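About Us

Who we are

Rorano Energy Services. We're a small company that looks after heat networks - the pipes, pumps and meters that carry hot water from one boiler house or heat pump to a lot of buildings. Most of our customers are towns and housing co-ops that own their own system and don't have the staff to run it day to day. We have 9 people. Two offices, one in Grunitz and a smaller one above the pump house in Narner.

How it started

The Narner network was our first job. 65 buildings, one old gas boiler, no drawings worth the name. The town wanted to know why the return water was coming back so hot and why the bills kept going up. We spent most of one winter in basements. Found bypass valves left open, meters hooked up backwards, a whole branch feeding a school wing that had been torn down. Fixed what we could, wrote up the rest. The town asked us to stay on and we're still there.
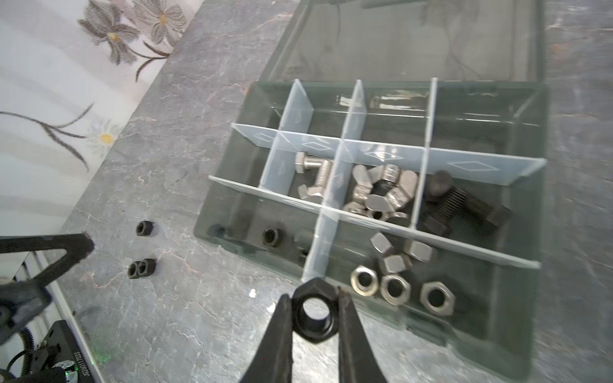

After that came Grunitz, which is bigger and newer and has a totally different set of problems. 900 homes on the line. Good pipes, bad controls. The supply temperature was set for the coldest day of the year and left there until May. We put in a weather-based schedule, then went through the substations one street at a time.

What we do

Day-to-day operation. We watch the network, answer the alarm line, send someone out.

Metering and billing. Readings every month, bills in plain language, one page. If a reading looks wrong we check it before the bill goes out, not after.

Leak finding. Makeup water tells you alot. When it climbs we start walking the route.

Planning for lower temperatures. Heat pumps and waste heat work best when the network runs cooler, and most older buildings can take it with some work on the radiators and balancing. We do the survey and give you a list, cheapest items first.

Owner support. Board meetings, grant paperwork, tenant letters, arguing with contractors.

What we don't do

We don't sell boilers or heat pumps. No commission from anybody who does. We don't take on single-family homes, sorry - try a local heating contractor. And we don't do design for brand new networks, though we're happy to read somebody else's design and tell you where it'll be a pain to maintain.

How we work with owners

The network stays yours. So does the data. Contracts run 2 years and you can have the full set of logs, drawings and passwords any time you ask, including the day you leave. We've handed over one network to a town's own crew and helped them through their first heating season. Went fine.

Prices are by the number of connections plus a fixed amount for the plant. Call-outs in the heating season are included. Digging isnt.

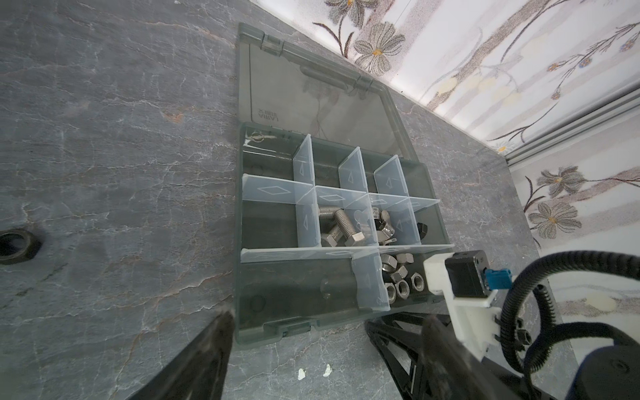 The Bognár project

Our current big one. The Bognár district has a bakery plant that throws away heat around the clock and a network running two streets over. We're working with the owners on a heat exchanger and a short connecting line. Permits are in, the pipe is ordered, trenching is planned for July while the load is low. If you live on the route you should have a letter already. If not, call the Grunitz office and we'll send another.

Joining us

We're looking for a field technician for the Narner side. Plumbing or controls background, driver's license, ok with crawl spaces. On-call one week in four. Training is paid. Send a short note with your experience, no need for anything fancy.

Contact

Office hours are 8 to 4. The alarm line is open all night in the heating season and the number is on the sticker on your substation. For anything that can wait, use the form on the contact page - we try to answer the next working day. Meter questions go faster if you include the meter number.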